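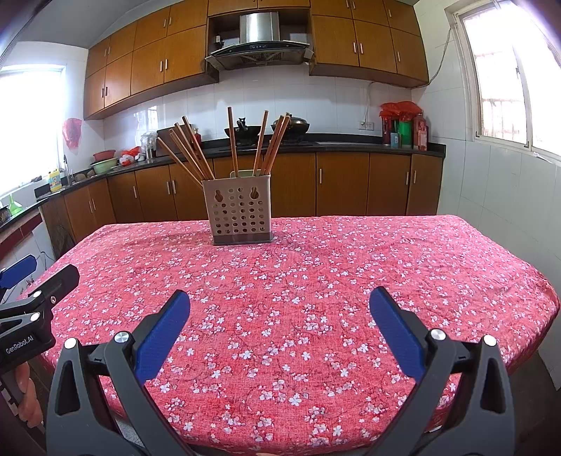
Figure 5.1 Chopsticks in their holder, with the gripper fingers open over the cloth.

Chapter 5: Learning from Thin Things

I used to think the hard part of teaching a robot to tidy a kitchen would be the heavy stuff. Pots, full jugs, a drawer that sticks. Then I spent a winter on chopsticks and changed my mind completely!

In Chapter 4 we had a robot copy a person by recording the arm's own joints. It works, but you need the arm there the whole time, and most arms don't travel well. In this chapter we leave the arm at the lab. A person carries a gripper by hand, does the job in an ordinary kitchen, and the camera on the gripper records what the fingers were looking at. Later we work out where the gripper was at each moment (section 5.3) and train a policy on the result. The method I'll lean on is the one we called Vusia, mostly because it's the one whose mistakes I know best.

Why chopsticks? They're thin, they roll, and they like to lie right beside each other, so a grasp that's a few millimetres out picks up a neighbour or closes on nothing. They also have two different ends, and a robot that ignores this will happily drop one into the holder upside down. If your method copes with a bundle of these, a wooden spoon feels like a holiday.

Our first data set, Bellis, had 100 demonstrations, every one of them done with two hand-held grippers. I was very proud of it. The policy we trained on it was awful at the moment of closing the fingers – it would hover, drift to one side, then pinch the cloth. We'd been so keen on smooth, quick demonstrations that we had hardly any slow approaches in there, and no recoveries at all.
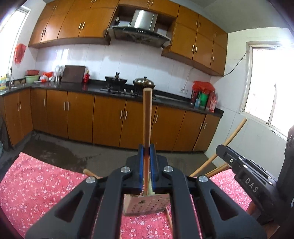
Hakim Santoso wrote in the margin of my draft that I was being too hard on the demonstrations and too easy on the labels. His view is that a timing error between the camera and the finger-width signal would give you exactly the same hovering, and that you should check the clocks before you go and collect anything new. He's right that you should check first. We did it second, and lost a good part of September to it.

So the chapter goes in that order. Section 5.1 is about lining up the signals. Section 5.2 covers what to ask of the person doing the demonstration, including the slow approaches and the deliberate misses. I'd read 5.2 with a pair of tongs in your hand, if you have some in the kitchen drawer – try picking up one pencil out of a pile and pay attention to when you slow down. You'll probably slow down earlier than you think.

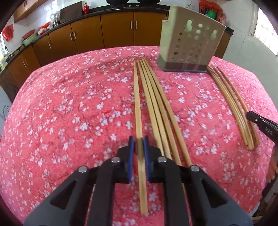
Do I need two grippers to follow this chapter?
One is enough for everything up to section 5.4, where the two hands start sharing a task. The exercises before that use the right hand only.

Section 5.5 brings in Tavasness, the second data set, with 32 demonstrations chosen much more carefully. It's smaller than Bellis and the policy trained on it was better at the close, though I'd be wary of reading too much into one comparison. Thabiso Mathebula and I still disagree over how much of the gain came from the recoveries, and both sides of the argument are in the notes at the end.

Before you start, make sure you're comfortable with camera poses from Chapter 2. If the word "extrinsics" makes your stomach drop, go back and redo the last exercise there. I'll wait.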